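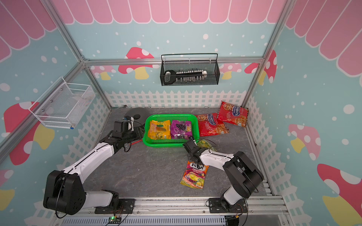

Do "share size" candy bags really cost less per ounce, or am I being had?

Asked in Groceries & Household, May

Our family is hosting a get-together at the park in Plotmont and I got put in charge of candy and snacks for 30 kids. I went to the Macedo store on the way home and they had a whole end cap of "share size" bags with a big yellow Value tag. I assumed bigger bag, better price, and threw a bunch in the cart.

Then I got home and did the math with the receipt, and I'm not convinced I saved anything. The share bags may even have been worse than the regular ones. The shelf labels weren't much help because one was priced per ounce and the one next to it was priced per 100 grams (some of the fruit candy is imported) and a third was priced "each", which tells me nothing.

So my questions are:

1. Is there any rule that the bigger bag has to be cheaper by weight?
2. Are the stores allowed to mix units on the shelf labels like that?
3. Is a warehouse membership worth it for one party? A coworker swears by Plirero but the fee bugs me.

I don't need a lecture about sugar, thanks. The other parents already have that covered.

3 answers

Answer 1 (accepted, 53 votes)

1. No. There is no rule, and anybody who shops with a calculator finds this out pretty fast. The price on a big bag is whatever the store thinks you'll pay for a big bag. Most of the time it is a little cheaper by weight. Sometimes it's the same, and often enough it's worse, mainly when the regular size is on sale and the big one isn't. I've seen this at Macedo and I've seen it at every other chain I've shopped at, so I wouldn't take it personally.

"Share size", "family size", "party size" and so on are names. They don't mean a set weight. I have had a "party" bag of one candy that weighed less than the "family" bag of another from the same company. Look at the net weight in small print at the bottom of the front and ignore the rest.

2. Depends on your state. Some states have unit pricing laws with teeth, some have a voluntary thing, some have nothing at all. Even where there is a law, it may only cover certain kinds of food, and small stores often get a pass. Your county weights and measures office can tell you, and they do take complaints. Whether anything comes of it is another matter. I complained once about labels at a store in Wostevton and got a polite letter.

For comparing the two kinds yourself: an ounce is a bit over 28 grams, so 100 grams is about three and a half ounces. Take the price per 100 grams, divide by 3.5, and you have the price per ounce, near enough for candy. Do it on your phone in the aisle. "Each" means you have to find the weight on the bag and divide.

Couple of other things I'd check before you call it a deal:

- Individually wrapped pieces nearly always cost more by weight than loose ones. For kids at a park you probably want wrapped anyway, so compare wrapped to wrapped.
- Imported fruit candy and gummies look like a bargain since the bags are small and the price is low. By the ounce they can be some of the priciest things in the aisle. They can also taste great, I'm only talking about price.
- A Value tag with no "was" price on it isn't a sale. It's a colored piece of paper.

3. See the answer below mine, I've never had a Plirero card.

If you still have the receipt and the bags aren't open, take back the worst ones. Check the back of the receipt for the return policy on food first. Mine gives me 21 days.

Answer 2 (18 votes)

On the membership question, I had a Plirero card for two years and let it go. For one party I would say no.

The candy there is cheaper by the ounce, I'll give them that. But you have to buy it in the size they sell, and for 30 kids you'll end up with way more than you need of two kinds and none of what you wanted. Then you walk past the paper plates and the patio chairs. I never once got out of there with only what was on my list, and I think that's how they like it. When I added up what I saved in a year on things I would have bought anyway, it came to a few dollars more than the fee. That doesn't count gas, and the nearest one to me is on the far side of Wostevton.

Some people do come out ahead. Big families, people with a chest freezer, people who run a church kitchen. I keep hearing that everybody does, mostly from people who have never added it up.

If your coworker has a card, ask to tag along and pay them back for your share. Or ask if they'll pick up one box for you.

Also, how much are you buying? For a park thing I'd plan on four or five small pieces per kid and call it done. Half of it comes home in your own pockets and melts in the car. Skip chocolate if it's going to be warm.

Answer 3 (2 votes)

just buy the store brand its all made in the same place

Comments on Answer 3

Do you have a source for that? People say it about everything from ketchup to batteries. Sometimes it's true for one product in one year and then the contract changes. The store brand gummies at my Macedo are nothing like the name brand ones, they're hard as erasers.

ok but they're cheaper

They weren't last week. Name brand was on sale.

Update from the asker

Thanks, first answer is what I needed. I went back through with the ounces and two of the share bags were worse than the regular ones, one was the same, and one was a real savings. So one out of four for the yellow tag. I returned the two bad ones, no trouble at the counter, though the clerk did ask if something was wrong with them and I didn't have a short answer.

Not getting the Plirero card.

Viewed 997 times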